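Tarnolgate Home Workshop Notes

Putting a Car Away for the Winter

Compiled by Josiane Vidal

These tips are for a car that will sit in a home garage from November until spring. Most of the work fits into one afternoon. Read your owner's manual first, and where it says something different from this page, follow the manual.
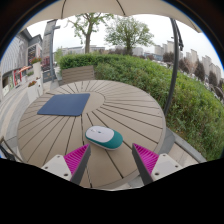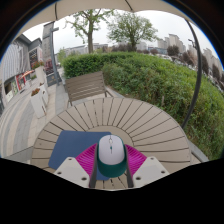
A computer mouse and a round outdoor table with a slatted top.

Wash it first

Road film left on the paint over the winter is harder to get off in spring. Wash the whole car, including the wheel wells and the lower edges of the doors. Rinse the underside with a hose or a low sprinkler slid under the sills. Then take the car for a drive long enough to dry the brakes. Do not wash it, roll it straight into the garage and shut the door.

Wax the paint if you have time. Any paste wax will do. Wipe the door seals with a silicone rubber dressing so they don't stick or tear when you open the doors again.

Fuel

Fill the tank to the first click of the pump and stop there. Add stabilizer before you fill up, so it mixes on the way in, and measure it against the chart on the bottle. Drive home the long way to get the treated gas through the lines. Stabilizer poured in at home with the engine off stays mostly in the tank.

Oil

Change the oil and filter before storage. Write the mileage and the month on a piece of masking tape and stick it inside the door frame. Take the old oil to a collection point in a closed container. Many auto parts stores accept it.

Tires

Check the pressures with the tires cold and set them to the figure on the door sticker. The number on the sidewall is a maximum and is not the one to use. Some people add a few pounds for storage. If you do, stay under the sidewall figure and let the extra out before driving.

Flat spots usually go away after a few miles. If your car sits on soft tires, rolling it forward a quarter turn once a month helps.

Tread wear is easier to check now than in April. New tires commonly start at 10/32 or 11/32 of an inch. At 2/32 they are worn out, and most people should replace them well before that.

Battery

A car battery left connected will slowly run down. You have two choices.

Leave it in the car on a maintainer. Use one that shuts off or drops to a float charge when the battery is full. An old-style trickle charger without that feature can cook a battery over a few weeks. Route the cord where the hood won't pinch it. I use a small Mabula unit with ring terminals bolted to the battery, so there are no clamps to knock loose.

Or take it out. Disconnect the negative cable first, then the positive. Put it on a shelf away from the furnace and charge it once a month. Setting it on a concrete floor does no harm to a modern battery, whatever your grandfather said.

Before you disconnect anything, check that you have the radio code if your car needs one, and leave a window down an inch or keep the mechanical key handy. Electric trunk releases don't work without power.

Parking brake

Leave it off. Pads and shoes can stick to the metal over a damp winter. Put an automatic in Park, or a manual in first gear, and chock two wheels front and back. Scraps of 4x4 cut at an angle make good chocks.

Mice

Take out every tissue, granola wrapper and bag of pet food. Vacuum under the seats. Stuff coarse steel wool into the tailpipe and the air intake, then hang a tag on the steering wheel listing each place you put it. Set snap traps along the garage wall and check them weekly. Dryer sheets and peppermint oil get recommended a lot. I have tried both and wouldn't count on either.

Cover

Use a breathable cloth cover indoors. Plastic sheeting holds moisture against the paint. Make sure the car is clean before the cover goes on, or the grit will leave fine scratches.

Should you start it now and then?

No, unless you can drive it. Ten minutes of idling puts water in the exhaust and oil without getting either hot enough to dry out. Never run it with the garage door closed.

Reader tip

Régis Delaunay keeps a wagon with 147 thousand miles on it and stores it every winter. He puts a tray of moisture absorber on the front floor mat and empties it when it fills. He also parks on an old piece of vinyl flooring, which keeps ground damp down and shows up any leaks.

In spring

Pull the steel wool, check the fluids, look under the hood for nests, set the tires and reconnect the battery, positive cable first. Brake gently a few times on a quiet street before going any farther.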